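This repository holds the Derero set, a body of simulated episodes recorded for the Wernix two-armed robot. The Wernix is being built in the shared workshop at Trelgate. The set was prepared so that the control software could be worked on before the second arm of the real machine had been wired. Members of the workshop may use it freely, and others may do so under the terms given at the end.

# Derero: simulated table tasks for the Wernix build

**Maintainer:** Corrado Cattaneo
**Status:** in use, revised each March
**Simulator scenes:** domestic rooms with furniture and small tableware

## Purpose

The set supports the training and checking of simple table tasks: approaching a table, reaching for a bowl or a piece of cutlery, and withdrawing the arms without striking the furniture. It was not made for walking, stairs or work near people. It should not be used to judge whether a finished machine is safe.

## Contents

| Part | Episodes |
|---|---|
| Full set | 2395 |
| Training | 1678 |
| Validation | 464 |

Episodes not listed in the training or validation index are held back for final checks and are stored in `held/`. Please do not tune against them.

Each episode contains:

- colour video from the body view and from the gripper views
- joint positions for both arms
- finger opening for both grippers
- a short written task, in English
- a flag showing whether the operator marked the attempt as complete

The folder layout is the same for every episode:

```
derero/
 train/
 val/
 held/
 episode/
 body.mp4
 left.mp4
 right.mp4
 joints.csv
 task.txt
```

## Views

The body view takes in the top of the robot's own shell and both arms. The gripper views move with the arms and may contain very little apart from a bare surface and the fingers. Such stretches have been kept. A policy trained only on the tidy parts of an episode behaved badly in our tests whenever an arm passed close to a wall or panel.

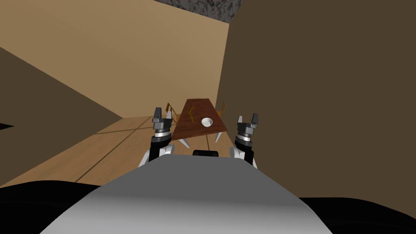 Gripper views, fingers open:

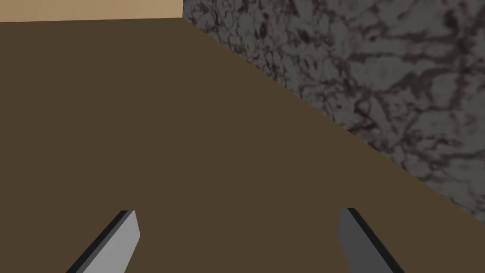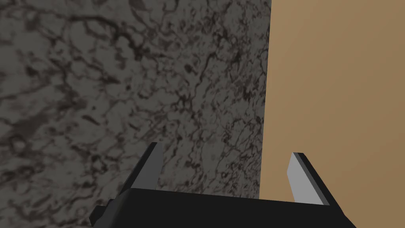

Pierina Ruggiero has asked that future releases record the body view and the gripper views on one shared clock, as her own attempts to line them up by hand cost her most of an evening and still left the left arm a little behind. The request has been accepted. Until the next release, users should run `align.py` before training and should read the warning it prints for episodes with missing joint rows.

## Differences from the workshop machine

The simulated arms follow their commands more closely than the real ones. The first real shoulder was assembled with a belt that stretches under load, and the arm sags when it is held out for long. A replacement part has been drawn up by the Piras bench group but has not yet been fitted.

Finger contact is also simplified. In simulation the fingers are rigid plates. On the bench we glue rubber strips to them, and these need to be renewed when they begin to peel. Users moving a policy to the real gripper should lower the closing speed first and raise it again in small steps.

Lighting varies little within an episode. Wall and surface textures are chosen from a fixed library and are not meant to match any particular home.

## Known faults

- Some task texts say "spoon" where the object is a fork. Corrections are welcome.
- The finger opening is stored as a fraction in release 4 and as millimetres in every earlier release. The two must not be mixed.
- A few episodes begin before the arms have settled. `trim.py` removes the opening movement.

## Use at the bench

Policies trained on this set may be run on the workshop machine only with the arms clamped to the test frame and a second member at the stop button. Bookings for the frame are made on the sheet by the door. The power supply is to be switched off at the wall after each session - the switch on the unit itself does not isolate the motor drivers.

## Terms and contact

The data may be copied and altered for private study, teaching and hobby builds, provided that the name Derero and the release number are stated. Commercial use requires written consent from the Trelgate workshop. Faults should be reported through the issue list, with the episode folder name and the release number included in the title.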